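Oficina partilhada de Holivstead monta braço robótico para tarefas de cozinha

Projeto Clollomden junta peças compradas e peças feitas na bancada; primeira mostra aos sócios está prevista para agosto

Um grupo de sócios da oficina partilhada de Holivstead está a montar um braço robótico destinado a pequenas tarefas domésticas, como levantar a mesa, dobrar panos e abrir portas de armário. O projeto chama-se Clollomden e ocupa há 3 meses uma das salas do edifício, ao fim da tarde, quando as outras bancadas ficam livres.

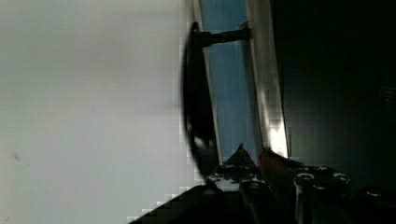
Sharon Ndung'u

O braço foi comprado já montado, em segunda mão. A garra é a parte em que o grupo tem gasto mais tempo. O corpo é preto, aparafusado, e leva uma pequena câmara junto ao pulso, que regista o que está à frente dos dedos. É com essas imagens que o programa decide para onde avançar.

As portas com puxador têm sido o exercício mais demorado. Um puxador comprido e curvo, afastado do vidro por um suporte curto, deixa um vão estreito, e a garra tem de chegar-lhe no ângulo certo. O grupo começou por conduzir o braço à mão, com um comando, e guarda cada aproximação para a usar depois no treino do programa. Até agora foram gravadas cerca de 60.

"O programa aprende com o que lhe mostramos. Se eu vou ao puxador sempre da mesma maneira, ele só sabe ir dessa maneira", explica um dos sócios que trata da parte informática. A solução encontrada foi revezar quem segura o comando. Cada pessoa faz uma série curta e passa a vez.

O segundo exercício é o da mesa. Os objetos são os de uma cozinha comum: pano, prato, taça, alguma fruta, uma embalagem de molho. A posição muda entre gravações e não há marcas no tampo a indicar o lugar de cada coisa. O pano é considerado o objeto mais difícil do conjunto, por não ter uma forma fixa e por ser fácil a garra fechar-se sem apanhar tecido suficiente.

A descida dos dedos sobre o pano foi afinada ao longo de várias semanas. Com a primeira regulação, o braço descia demasiado e fazia força contra o tampo. O grupo baixou a velocidade no final do movimento e passou a limitar a força aplicada. A alteração tornou o exercício mais lento, mas os dedos deixaram de precisar de ser substituídos com tanta frequência.

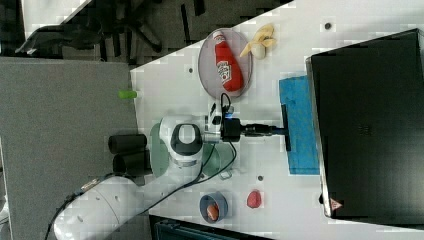 O braço branco com a garra sobre o pano azul, na mesa de trabalho de Holivstead. Foto: Projeto Clollomden

A ligação dos cabos é outra questão em aberto. Nas rotações maiores do pulso, os cabos exteriores podem prender-se, e o grupo estuda uma forma de os conduzir mais perto do braço. Uma primeira abraçadeira, impressa em plástico, partiu durante um ensaio. A segunda versão está a ser desenhada com uma parede mais grossa.

Parte do material veio da Sotex, loja de componentes da zona, que cedeu parafusos, fichas e cabo em troca da participação do grupo numa tarde aberta aos clientes. O programa de controlo, batizado Malik, foi escrito na própria oficina e corre num computador de secretária. O código deverá ser publicado quando estiver documentado, tarefa que, segundo os sócios, ainda não tem data.

O projeto não recebe financiamento externo. As despesas são divididas entre 12 sócios, que pagam uma quota mensal além da inscrição na oficina. O valor cobre peças de desgaste, material de impressão e a eletricidade gasta na sala. As compras acima da quota são votadas por todos.

Em matéria de segurança, a oficina definiu regras próprias para a sala. O braço só pode ser ligado com 2 pessoas presentes, uma delas junto ao botão de paragem, e quem mexe nos objetos da mesa fá-lo com o equipamento em pausa. As sessões terminam às 22h00, hora a que o edifício fecha.

A mostra aos sócios, em agosto, vai incluir o exercício da mesa e, se as gravações em falta ficarem prontas, o da porta. O grupo pretende apresentar o braço a trabalhar sem comando, com uma disposição de objetos escolhida pelo público. A sessão será aberta também a moradores de Holivstead, mediante inscrição na receção da oficina.

Depois da mostra, o plano é desmontar a garra e rever o desenho dos dedos. Estão em discussão duas hipóteses: uma ponta mais estreita, para entrar melhor atrás dos puxadores, ou uma superfície de borracha mais larga, que favorece o trabalho com tecido. Os interessados em participar nesta fase podem deixar o contacto na oficina. Não é exigida experiência em robótica, mas é preciso fazer antes a formação de utilização das máquinas, que decorre ao início da noite e é gratuita para os sócios.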